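Booking a Day-Use Shelter at Skeltberg Reserve

Group shelters at Skeltberg Reserve may be reserved by residents, schools and community organisations. Bookings are managed by the Prestavbridge Parks and Recreation Office. Groups of more than 100 people require an event permit and should not use the steps on this page.

Step 1. Choose a shelter
The reserve has 4 shelters. Fragkou and Ondach are closest to the lake and the boat ramp. Each seats 40 people. The remaining two are beside the sports oval and share a car park.

Step 2. Check availability
Consult the online calendar or telephone the office during business hours. Dates shown in grey are already taken. The Ondach shelter is closed for maintenance throughout February. 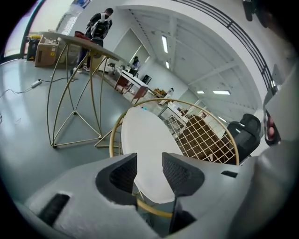
Page last updated: March 9, 2023

Step 3. Submit the application
Complete the shelter application form and name one adult who will be present for the whole booking. List any equipment you intend to bring, including portable furniture, barbecues and marquees. Marquees must be weighted, as pegs are not permitted on irrigated lawn.

Step 4. Pay the fee
An invoice will be sent by email once the application has been accepted. Payment is due within three business days. Unpaid bookings are released without further notice.

Step 5. On the day
Bring a printed or electronic copy of your confirmation. Shelters must be vacated by the time shown on it, with tables wiped down and rubbish placed in the bins provided. Amplified music is not allowed at either lakeside shelter.

Changes and cancellations
Requests must be made in writing to Markos Gkikas, Bookings Officer, at the Prestavbridge office. Please quote your booking number.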